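Werkstattbuch, Zweiarm-Zelle "Kisidis"
August, Eintrag 41, angefangen kurz nach 19 Uhr

Rechter Arm läuft wieder. Stecker am Ellbogenmotor war nicht ganz drin, eine Stunde gesucht wie ein Depp. Jetzt mit Kabelbinder gesichert, Zugentlastung fehlt aber noch. Bitte vor dem Einschalten einmal dran wackeln.

Nullpunkte an beiden Armen neu gesetzt. Links passt, rechts im Handgelenk 2 Grad Versatz, den hab ich erstmal in der Config korrigiert (arm_rechts, ganz unten, mit Kommentar). Sauber wär es mechanisch, dazu muss der Flansch runter. Heute nicht.

Schiene vorne nachgezogen, zwei Nutensteine waren locker. Vermutlich kam daher das Nachschwingen, wenn beide Arme gleichzeitig bremsen. Seitdem deutlich ruhiger, nur beim schnellen Rückzug links zittert es noch etwas.

Tapete hält. Doppelseitiges Band vom Plonisia-Regal taugt besser als der Sprühkleber, der hat uns im Juli zweimal die Rückwand runtergeholt. Das Muster bleibt drin, auch wenn sich wieder jemand beschwert — mit den glatten weißen Platten war die Tiefenschätzung in den Ecken unbrauchbar, mit dem Gitter und den Kreisblumen geht es.

Dann Stoff. Lila Teil und heller Haufen, Greifen und Ablegen per Hand gesteuert.

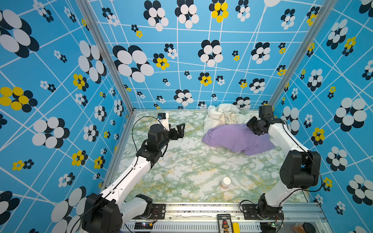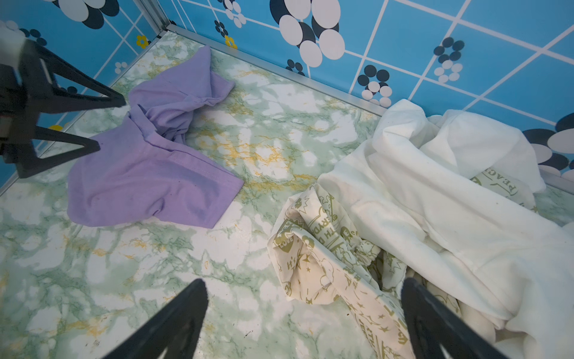 37 Durchgänge aufgezeichnet, davon 2 weggeworfen (einmal Datenträger voll, einmal bin ich ans Netzteil gekommen). Rest liegt auf der Platte "Prarkach" unter stoff_august, noch nicht umbenannt. Bitte nix verschieben bevor ich die Liste fertig hab.

Beobachtungen, ungeordnet:

Senkrecht von oben auf den Stoff drücken und dann schließen klappt fast immer, flach von der Seite fast nie. Finger schieben die Falte vor sich her. Evtl. Fingerspitzen mit Schrumpfschlauch oder dünnem Silikon beziehen, hab noch Reste in der Schublade unter der Drehbank.

Bei mehreren Teilen übereinander greift man gern zwei Lagen. Merkt man am Greiferstrom kaum, Unterschied geht im Rauschen unter. Filter länger machen? Dann wird aber das Loslassen träge. Mal mit den Aufzeichnungen durchspielen statt am lebenden Objekt.

Saum ist der beste Griffpunkt, wenn man ihn findet. Steifer als der Rest, rutscht weniger. Für die Auswertung Saum ja/nein als eigene Spalte mitschreiben.

Handgelenkkamera: Belichtung auf fest gestellt, Automatik hat bei weißem Stoff jedesmal runtergeregelt und alles andere war dann Matsch. Wert steht im Startskript. Fokus hab ich nicht angefasst. Kabel am linken Handgelenk macht eine zu große Schlaufe, beim Drehen über 90 Grad kommt sie vor den Greifer. Kürzer binden, aber nicht so kurz wie beim letzten mal, da hat es uns den Stecker rausgezogen.

Software: Cheetham-Branch startet jetzt ohne den Umweg über das alte Skript. Zeitstempel der Kameras laufen noch auseinander, nach längerer Aufnahme sieht man es mit blosem Auge. Workaround: nach jedem Block neu starten. Hässlich, geht.

Rechter Schultermotor wird warm. Nach dem letzten Block Finger draufgelegt, unangenehm aber auszuhalten. Haltestrom runtergesetzt, Arm sackt dafür in der Ruhelage minimal ab. Wer länger fährt: Pause machen, Arme vorher ablegen und erst dann Strom weg, sonst knallt der Greifer auf den Boden. Die Delle reicht mir.

Offen:
Zugentlastung Ellbogen rechts
Flansch runter, Versatz mechanisch beheben
Not-Aus endlich fest an den Tisch schrauben, baumelt immer noch
Kabelschlaufe Handgelenk
Liste der Durchgänge abtippen
Zeitstempel

21:40 Strom aus, Hauptschalter auch. Platte hab ich stecken lassen, Kopie läuft morgen früh.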